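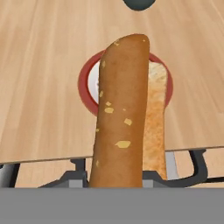
The Tuler student robotics club has opened its simulated tabletop handling challenge to teams for the coming school year. Entrants write control software for a two-finger gripper and test it in a rendered kitchen environment before any hardware is assigned. In the bread task, the gripper works on a long brown loaf above a round plate with a red rim, with a second, narrower piece of bread lying parallel to it. Contact with the second piece counts as a fault.

TULER, July 28, 2020 – The challenge is run by the club under faculty adviser Valentin Egger. Each team receives 50 practice runs per task and submits one controller for scoring. A scored run is limited to 30 seconds. Object positions are changed between runs, and teams do not see the scoring layouts in advance.

"The long items are harder than the cups," said Everett Ostrowski, the student lead for simulation. "A grip near one end lets the other end swing – the controller has to allow for that before it lifts."

The task library, named Totance, holds 421 starting layouts. Club members checked each one for overlapping objects and unreachable grasps. Layouts that failed the check were corrected or removed.

Final scoring takes place in December. Controllers must be submitted as source code with a one-page description of the grasp planning method. Teams may have up to four members. Registration forms and the rules are available from the club office, Room 944.

Contact: Everett Ostrowski, Tuler student robotics club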